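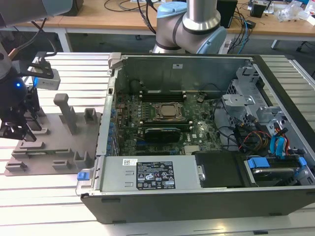
A desktop computer with its side panel off.

Ruawai library to lend refurbished computers from its front desk

15/07/2026

Residents of Ruawai will be able to borrow a desktop computer from the town library for up to 12 weeks at a time under a lending program approved by the library board this month.

The program starts with 70 machines, all of them used office computers that have been cleaned, checked and fitted with new storage drives. Each one is lent with a monitor, a keyboard, a mouse and a printed setup guide. Borrowers need a library card in good standing and must be 16 or older. Households with younger children can borrow through a parent or guardian.

Joyce Mugo, the head librarian, told the board that demand for the public computers on the ground floor has grown faster than the library can make room for it. In June the library logged 3565 sessions on those computers, the highest monthly total since it began keeping records of their use. Many of the sessions ran to the full hour allowed, and staff turned away people who wanted a second hour.

"An hour is fine for printing a boarding pass," Mugo said. "It is not enough to write a job application, and it is certainly not enough to take a course. We have people who come in every day of the week to finish one assignment."

The library already lends tablets, but Mugo said they are often returned early. Borrowers say they are hard to type on and that some of the forms they need to fill out do not display properly on a small screen.

How the loans will work

Loans are free. There is no deposit, but borrowers sign an agreement that sets a replacement charge for a lost or badly damaged computer. The board set the charge at the cost of the parts and left the library free to waive it in cases of fire, theft or flood.

A loan can be renewed once if no other patron is waiting. Computers must be picked up and returned in person at the main building on Plerklow Street, where there is short-term parking by the side entrance. The bookmobile will not carry them. Patrons who cannot lift or transport the equipment can ask for home delivery, which will be offered two mornings a week within town limits.

Returned computers will be wiped before they are lent again. Patrons are asked to save their files to a flash drive or an online account before bringing a machine back, and the library says it will not be able to recover anything left behind.

The computers come with a word processor, a spreadsheet program, a web browser and a screen reader. Patrons may install other software during the loan. They will need their own internet connection, although the library has 27 mobile hotspots that can be borrowed separately on the same card. Those go out for three weeks at a time and there is usually a waiting list.

Where the computers came from

Most of the machines were given by Grikance, an insurance office that moved its staff to laptops last year. The rest came from the school district. The refurbishing work was done by Tisari, a repair shop on the north side of town, under a contract with the library.

Raed Hamdan, who owns the shop, said the office computers were in better shape than he had expected. The main problems were dust in the fans and worn-out clock batteries. Old drives were removed and destroyed, and the memory was increased in any machine that had too little to run a current operating system well.

"They are not fast by today's standards and they won't run the latest games," Hamdan said. "For email, video calls and schoolwork they have years left in them."

Computers that could not be repaired were taken apart for spares, and Hamdan's shop will keep those parts for future repairs. The contract covers one year of service. A borrower whose computer stops working can bring it to the library desk and exchange it for another on the same day, if one is on the shelf.

Board discussion

The board passed the program by a vote of six to one after a discussion that lasted most of the meeting. Afaf Sabbagh cast the vote against. She said she supported the idea but wanted a smaller trial first, with a report on breakage and late returns before the full number of machines went out.

Sabbagh also asked who would answer technical questions from borrowers. Reference staff are already stretched in the afternoons, she said, and a patron who calls with a frozen screen may need half an hour on the phone.

Mugo replied that the library will set aside two help sessions a week, one in the early evening, and that questions outside those hours will be answered by email by the next working day. The setup guide includes a page of common problems and fixes. It will be available in English, Spanish and Arabic, and large-print copies can be requested at the desk.

Board member Carla Haddad asked that some of the machines be held back for students in the weeks before the school year begins. The board agreed, and the library will keep one shelf reserved for high school and community college students through the end of September. Any computers left on that shelf after that date will go into general lending.

The board also asked for a written report after six months. It is to cover how many loans were made, how long patrons waited, how much was spent on repairs and how many machines were not returned.

What residents say

Tala Kassab, who is studying bookkeeping by correspondence, was one of four residents who spoke during public comment. She said she has been doing her coursework on her phone and on the library's computers, and that she plans her week around the opening hours.

"The library closes at six and I get off work at five," Kassab said. "By the time I get a seat, I have maybe half an hour. If I had a computer at home I could study after dinner like everyone else in the course."

Another speaker asked whether the library would consider selling the machines at a low price when they are too old to lend. Mugo said that would need a separate vote and that no plan had been made. Under current rules, surplus library equipment is sold at the town's spring auction.

Sign-ups open at the front desk and by phone next week. The first computers will be lent in the order requests are received, apart from those on the student shelf. Patrons who want home delivery should say so when they sign up, and those who need a library card can apply at the same time with a photo ID and proof of address - a utility bill or a lease will do.

The hour limit on the public computers will stay in place for now. Mugo said the library will look at it again in the fall, once the first loans have come back.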